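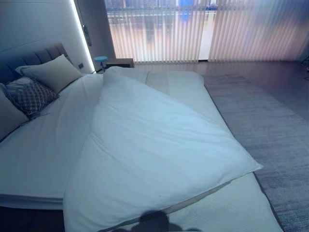
A low bed with a padded gray headboard and white sheets.

Headboard

A headboard is the upright panel at the head end of a bed. I've been writing entries for this little furniture encyclopedia for years, and I still think the headboard gets less love than it should!

The word is about as plain as words get: a board, at your head. Early ones were there to keep drafts off the sleeper, and in a stone house with a leaky window I can see why you'd want one. They also kept pillows from sliding off the end (mine still does that job every night). Carved wooden headboards became a way of showing off, and in some homes the bed was the most expensive thing the family owned.

Types

Wooden panel headboards are the ones most of us grew up with. Slatted and spindle kinds are lighter, and metal ones can be lovely, though they rattle if the bolts work loose. Upholstered headboards have padding under fabric or leather, either smooth, buttoned or sewn into channels. I'm a channel person myself. My friend Selvaraj Marikar swears by buttons, but then he doesn't mind picking the dust out of them.

Fixing

Some headboards bolt to the bed frame, some hang on the wall and some just stand there, held up by the weight of the bed. Wall-hung ones usually sit on a French cleat, a pair of strips cut at matching angles so one hooks over the other. I put one up in my flat in Garville with 2 cleats and it took me most of an afternoon, mainly because I'd measured from the carpet on one side and the baseboard on the other.

Care

Vacuum fabric with the soft brush, and test any cleaner on the back first. Wood only wants a dry cloth most of the time.

See also: Bed frame, Bolster, Footboard

Contact the editors | © Rumeck Home Encyclopedia | Back to top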